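Chapter 6
The Processor and Its Socket

Every desktop computer is built around a main board, and the processor is the part on which the rest of the board depends. This chapter deals with the fitting and removal of the processor. Learners should already have completed the safety exercises in Chapter 2.

The processor sits in a square socket and is covered by a smooth metal plate, known as the heat spreader. A thin wire lever at the side of the socket works the catch. The lever should never be forced.

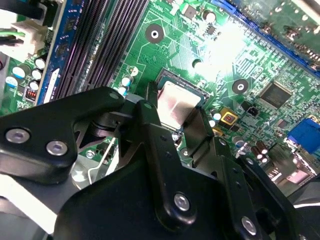
Handle the processor by its edges only. Skin leaves grease on the contacts, and a bent contact can make the whole board useless. Before lifting the part, note the small mark at one corner - it must line up with the matching mark on the socket when the part is put back.

The work is easier with the tower laid on its side and the side panel taken off. Most of the main parts can then be reached from above. Switch off at the wall and remove the power lead before starting.

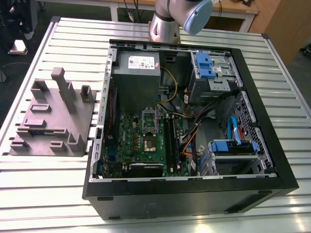

Figure 6.1 Desktop tower with the side panel removed. The power supply is at the top left of the case, with the main board below it.

Cables that cross the board should be moved aside gently and left connected unless the exercise says otherwise. The exercises on page 71 follow the order used in the Tilley workshop course, prepared by Cherry Mae Yap for Relumton College.

6.1 Opening the socket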